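Wool-blend socks felting in a front-load washer, wool cycle

Posted by Kang
Asked in Laundry & Fabric Care, viewed 1,747 times

I have a front loader with a wool cycle. Spin is fixed at 200 rpm on that program. The rib-knit socks I put through it have lost length at the foot and the cuffs have gone stiff. Label says 61 percent wool, remainder nylon and elastane. Detergent is a liquid with enzymes. Water set to cold.

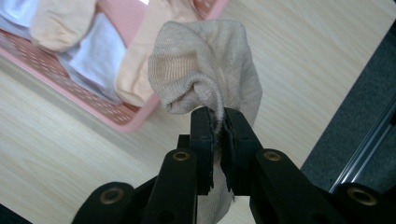

Does the detergent matter if the water is cold?
It matters a great deal. Protease enzymes break down protein fiber, and wool is protein. Cold water slows the process but does not stop it.

Adalberto Barbosa
Felting comes from movement plus moisture, with temperature change making it worse. Check the load size first. A wool cycle rocks the drum gently on the assumption that it is no more than one third full. Two pairs alone in a large drum get dropped against the wall on every turn. Put them in a mesh bag with a few other knits.

Second, check the rinse. Some machines wash at the set temperature and rinse with whatever the cold line delivers, and the swing between the two shrinks scales together. If yours has a "cold" setting with no heating, that is not your problem.

Stiff cuffs are usually residue. Soak for 7 minutes in plain water, press out, lay flat. Do not wring.
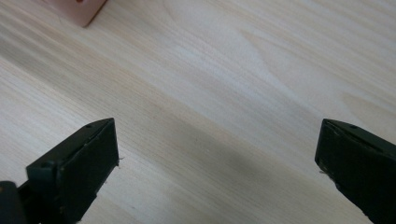 Page last changed: 21/02/2023

Plirkitz
Just hand wash them. I stopped using the wool program in September and have had no shrinkage.

Latier
Hand washing is fine but people rub the heels, and that felts them faster than a machine. Squeeze only.

Length already lost will mostly not come back. You can soak in lukewarm water with a little hair conditioner, stretch the foot by hand while damp and dry it on a sock form. Expect a partial result on a blend, and none if the stitches are no longer visible.

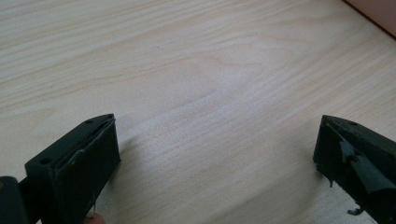

Pale wood-grain tabletop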